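From: Anju Solanki
To: Skarndale shop list
Date: October 3, 2026
Subject: Re: two arms, one desk, slow going

Aarti Negi wrote:
> Anju, are you still running everything in the simulator or
> have you bolted the real arms down yet? And is the wrist
> view any use to you? Darius and I turned ours off, it just
> made us seasick.

Hi Aarti, still in the simulator! The real arms are on the bench in my garage, but I'm waiting on 6 shoulder bolts and I'm not going to fudge it with the ones from the hardware store (did that last December, stripped two holes, never again).

So in the meantime I've been working on the pretend room, which I keep fussing with way more than I should. Tahmineh talked me into putting in the Arabian Nights book because she wanted something big and flat to go after, and of course now it's the thing I've spent the most evenings on. Wrist view first, then the one from the body:

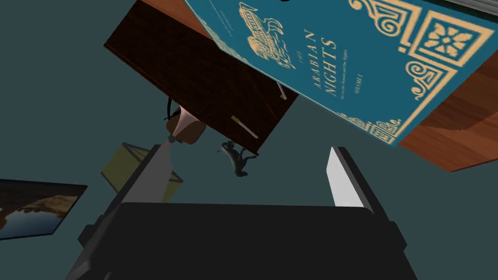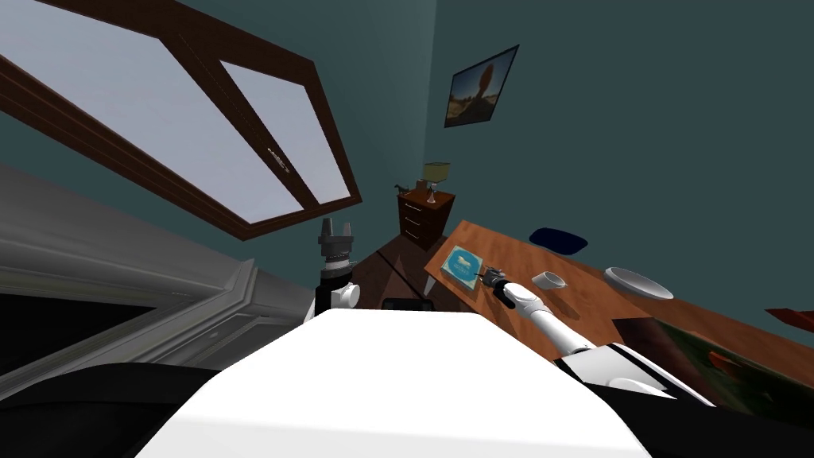

I know what you mean about seasick, but give the wrist view another try with the smoothing set to 14. Mine was at 45 and everything lagged so badly I kept overshooting and then overcorrecting. Much nicer now.

What I can't get right is the wrist roll. Going down on something flat is fine, but as soon as I ask for a bit of roll near the bottom the elbow swings way out and I have to back off and start over. Seema thinks my joint limits are wrong in the model file, and she may be right, I copied them from the old Istton file and only changed the link lengths. Does anybody have a set they trust? Darius, didn't you measure yours by hand?

Also, whoever borrowed the long hex keys from the shared drawer, I need them back before the bolts come, please. And I have 2 spare power supplies if somebody wants them. They're heavy and the fans are loud, but they work.

Anju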